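Bench notes, December: shape blocks, second look 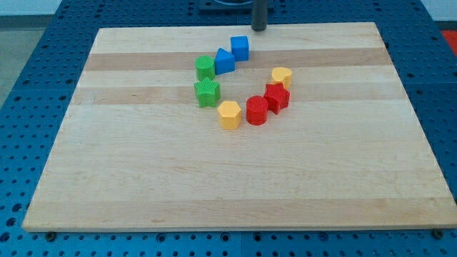

Darmawan wants to sign off on the Flora block set for the sorting kit. I'm not convinced. Color won't tell you the shape: the red star and the green star are the same puzzle to a kid who sorts by color, and the yellow heart has no partner at all. Réka says that's the point. Maybe. I'd want 20 kids on it before I believe her. The maple board stays for now, though I still think the stripes distract.

To do: ask Jolteck for a price on 11 sets. Their last quote was nonsense.

Last updated 4:20 pm
2 comments · 5 shares

Hooman: The heart is fine. Leave the heart.

Siamak: Has anyone tried a plain board?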